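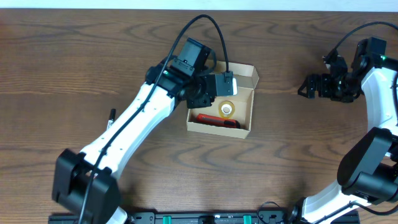
Sorting the packing bench stock at Elik before the Chisholm order goes out. Every outgoing kit gets one open tray, flaps folded back until the contents are checked. Clear tape goes in the tray with its core, like the roll near the middle there, and markers stay on the table. Loose markers in a tray bleed on the paperwork.

Tape note: Wonurex clear, 47 mm wide. Holds on plain cardboard, lifts on anything waxed. Two strips on the bottom seam, one on top – no H pattern for light kits.

Stack limit is up to 4 trays. Above that the bottom walls bow.

Ninthorpe labels next.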